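3.2 Water use and fittings in the surveyed bathrooms

The second part of the survey dealt with toilets and basins. We visited 41 rented homes, 25 in Prultville and the rest in Clolport, and noted the type of fitting, where the supply valve was placed and whether the tenant had reported a leak to the landlord since March. Homes with more than one bathroom were entered once, using the room nearest the front door. 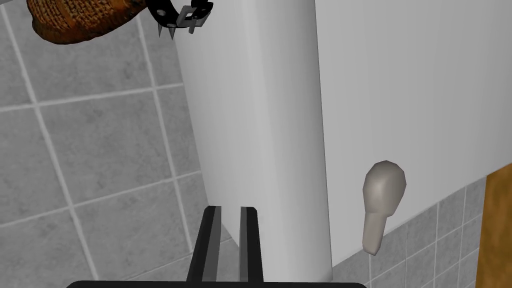
Vol. 6, No. 5

Most fittings in the Prultville homes were white and stood on the floor. Pedestals with a smooth, curved outer surface were easier to clean than the older stepped type, and tenants said so without being asked. They also hid the pipework, so a slow drip at the joint could go on for weeks before it reached the floor covering. In Clolport the pipes were more often left open to view, and leaks there were reported sooner.

Tanks were treated separately. The Udis housing scheme had fitted smaller tanks in all its homes before our visits, while homes let by Jacquet kept whatever was there when the lease began. We asked tenants to read their water meter in the morning and again at night for 5 days. Where a reading was missed, the whole day was left out. Tenants were also asked whether they ever flushed twice. In the Udis homes many said they did, and this took away part of the saving expected from the smaller tank.

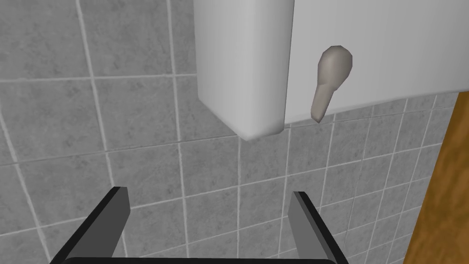 Figure 6. White toilet tank against a grey tiled wall.

The wall behind the tank matters for repair costs. On a tiled wall, moving a valve or bracket means breaking tiles, and matching ones are hard to find in older buildings. Landlords in both towns told us they put such work off until the room was due to be redone. Painted walls were cheaper to open up and close again, but they marked more easily where damp settled behind the tank.

Meter readings for the two towns are compared in Section 3.3. Homes where the tenant moved out during the survey are left out of that comparison, though their fittings are still counted here.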